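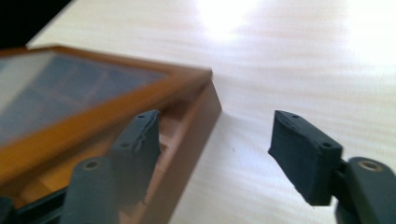
Flirnora 2 adds grasp-width checks and glare masking for hand-held demonstrations

Robotics / Software

Britgate has released version 2 of Flirnora, its open toolchain for turning hand-held gripper recordings into training data for manipulation policies. The update changes how finger width is estimated, adds a mask for washed-out regions, and replaces the old episode filter with one that runs before pose tracking.

The release was tested on a set of 2000 episodes recorded on tabletops at the company's Darnness lab. Lidded boxes make up a large share of the set. They were chosen as a hard case for perception: a glass or translucent lid returns reflections that move with the viewpoint, and a pale table under strong side light can lose its grain entirely in the brightest area. Both effects remove the features the tracker depends on.

In version 1, a bright patch on the table was treated as ordinary background. Feature points near its border drifted as the gripper moved, and the drift went into the estimated wrist path. Version 2 computes a saturation mask per image and drops any point inside it or within a fixed margin of its edge. Points on reflective panels are handled separately. They are kept, but given a lower weight until they agree with the motion of the surrounding points.

"The mask is simple and it runs on the CPU," said Joana Neves, who maintains the tracking module. "Most of the work was in choosing the margin. Too small and you keep the drift, too large and on a light table you have nothing left to track."

Finger width is now read from the two finger pads directly. The earlier method used a single fitted model of the whole gripper and failed when the lower part of a mount was in shadow. The new estimator fits each pad on its own and reports a separate confidence value for left and right. When the two differ by more than the configured limit, the width is marked as unknown and interpolated later, provided the gap is short enough. Users can turn interpolation off.

The change matters most in the approach phase, when one finger is close to an object and the other is still well clear of it. A policy trained on bad width values in this phase tends to close early. Beverley Nuttall, who runs the planning group, said early closing was the most common fault in the group's replay tests with version 1 data. She did not give a figure for version 2 and said the comparison is still being run.

The episode filter has been moved to the front of the pipeline. It rejects recordings with dropped images, missing inertial data or a gripper that never closes. Rejected episodes are listed in a plain text log with a reason code. According to the release notes, filtering first cuts total processing time by nearly 60 percent on the Darnness set, where many early recordings were incomplete.

Output is written in the same layout as before, with two new fields per time step for pad confidence. Horrocks, the planner that Britgate ships alongside Flirnora, reads the new fields and ignores them by default. A flag in the planner configuration enables them as weights in the training loss.

Known issues listed in the notes: the pad estimator expects dark matte pads and has not been tuned for light or transparent ones; the mask can remove small objects that lie fully inside a glare region; calibration files from version 1 must be converted with the supplied script before use.

A maintenance release is planned for May. It will cover pad color settings and a faster converter for old calibration files.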